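Workshop members build sorting arm, starting with a simulated bench

Members of the Bornora shared workshop have begun work on a robot arm that will sort offcuts and small parts into trays, and are testing it in simulation before they cut any metal.

The project, called Latow, has been running since February. Salamatu Okoro, who leads it, said the group had set aside a budget of £1,000 and had spent very little of it so far.

"The computer model costs us evenings and not much else," she said. "If the arm knocks something over in there, we press reset."

The simulated arm is fixed to a base plate on a flat grey work surface, with small coloured blocks and other pieces set out for it to reach. Lawal Ibrahim built the room and the bench. Temitope Olatunji is writing the code that moves the gripper.

Test setup for the Latow arm: the view over the gripper fingers, and the arm from overhead.

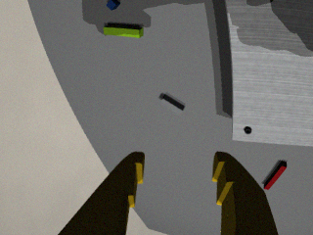
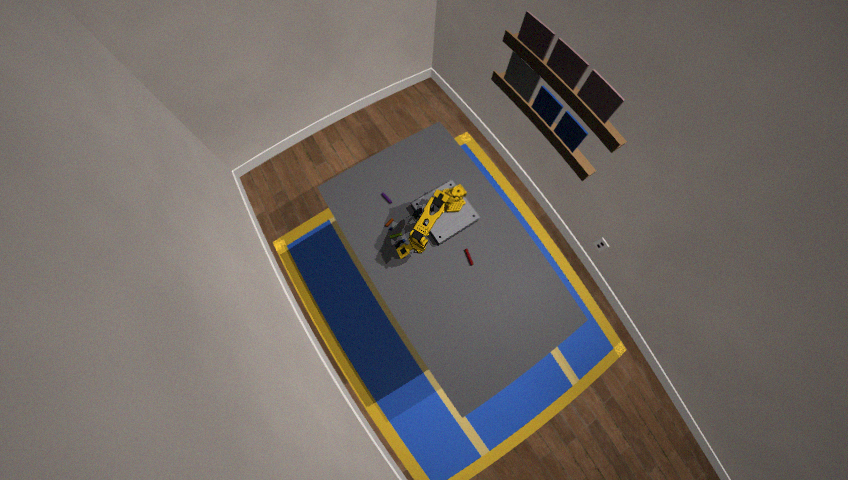 What happens next

The group plans to order motors once the model can run a full set of 23 pick-ups without a miss. Its best result to date is 19. Olatunji said thin pieces lying at an angle gave the most trouble, as the gripper has to turn to match them before it closes.

Shadows have also been a difficulty. An early version of the code treated a dark patch on the bench as a part and tried to pick it up. Ibrahim has been changing the lighting in the model between runs so that the code meets more than one kind of shade.

The real arm will be built on the long bench at the back of the workshop, beside the pillar drill. Princess Espiritu has offered to machine the base plate and has asked for final drawings before she starts. The position of the bolt holes has still to be agreed.

Members who want to help with wiring can speak to Okoro at the Tuesday open evening. No experience is needed, but people should bring their own safety glasses.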